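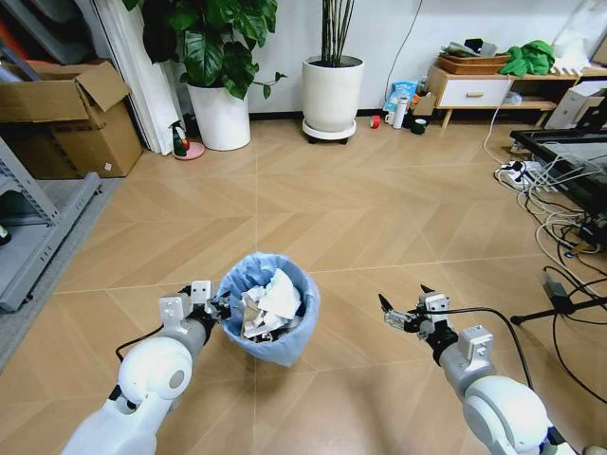 The left gripper at the rim of the bin, with the right one open. The bin trial is part of the Pallow gripper comparison.

Pallow puts two-finger grippers to the trash test

The Pallow team in Clomdale has spent most of August on a job everyone at home knows well: picking up a full wastebasket without making a mess. It's a wonderful test for a pair of robot arms. The rim is thin, the bag liner folds over it and slides around, and the weight inside is never quite where you expect it!

Two sets of fingers are being compared on the same arms. The Clivdale set is the stiffer one and closes hard on the rim. The Semaan set has a little give at the tips, and the team has high hopes for it on soft plastic. Each set gets 500 lifts, and the arms go back to their starting pose between tries so that neither set gets a head start.

The Clivdale fingers finished their share on Wednesday. With the warm-up runs the count came to 535 – a lot of trips for one little bin.

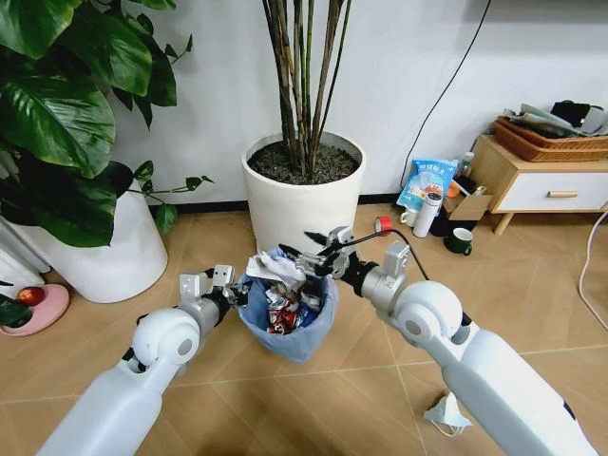 Timing is the tricky part

Grip strength got most of the attention at first, but the early logs point to timing. If one hand closes well ahead of the other, the bin twists and the liner starts to creep. The team has now set the controller to wait until both sides report contact before either arm pulls up. That wait adds up to 30 milliseconds, far too little to notice when you're standing next to the arms, and the lifts already look much smoother.

Fill matters too. Tissues weigh next to nothing, while cans shift as soon as the bin tilts, so the load is changed between rounds and written down with every result.

What's next

The Semaan fingers go on next, using the same starting positions and the same controller settings. Pallow plans to share the full lift logs for both sets, failed grabs included, once the second round is done. We can't wait to dig into them.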